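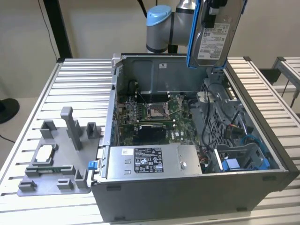

Robots and Everyday Work – Course Notes
Unit 3: Can they do the chores yet?
Instructor: Emiliano Espinoza
Updated 9th December

Read this before the seminar. Bring the Marinho worksheet with at least the first page filled in.

1. Where we left off
In February we went through the dishwasher and laundry claims and found that most of them shrank when you asked who loaded the first plate. This unit moves to the shop floor, where the claims are supposed to be stronger. Parts are rigid, the lighting is steady and the bench doesn't move. If machines are ready for anything, it should be this.

2. The task: taking a computer apart
Pulling a hard drive out of an old desktop is a chore. A person learns it in one morning. You open the side, find the drive, squeeze or slide whatever holds it, work the cables off and lift.

A drive in a plastic caddy is close to the easiest version. The caddy gives a gripper something to hold, and it was made to come out by hand. In the photo at the top, the arm has the caddy by its top edge, with the drive hanging upright over the open case. Fine. Now look at what is still in there: the power supply, the motherboard with its heatsink, and a tangle of cables down one side. Cables are where I stop being impressed by demos. They bend, they hide behind each other, and the same model of computer can leave two factories with them routed two different ways.

Note also that the side panel is off. When a firm tells you its cell "disassembles computers," ask who took the panel off, and whether that person is in the cost figures.

3. Reading the numbers
The Jolelden trial report is in your packet. It gives 1289 attempts and 1072 successes, and the summary calls this "production ready." Work out the rate yourselves. You should get a little over 83 percent. Then look for the definition of success (it's in the appendix – keep going). A drive dropped into the wrong bin counts. So does a run in which the operator nudged the case.

The Stisileck brochure promises 2000 units without saying per what. I wrote to ask and have had no answer.

4. What would change my mind
Lourenço Meireles, who teaches the other section, thinks I'm too hard on all this. His point is that a machine that does one dull step all night is useful even if a person does the rest. I grant that. It's a smaller claim than the one in the brochure, and I'd like to see it priced.

I would want mixed models, in the order they arrive, with nobody's hand in the cell for a full shift. Rusted screws included.

5. For the seminar
Read Girnetti, chapter 3, skipping the history section.
Pick one household chore and write out each step a person does without thinking. Mark the ones you have seen a machine do with no help.
Come ready to defend your marks. Video with cuts in it doesn't count.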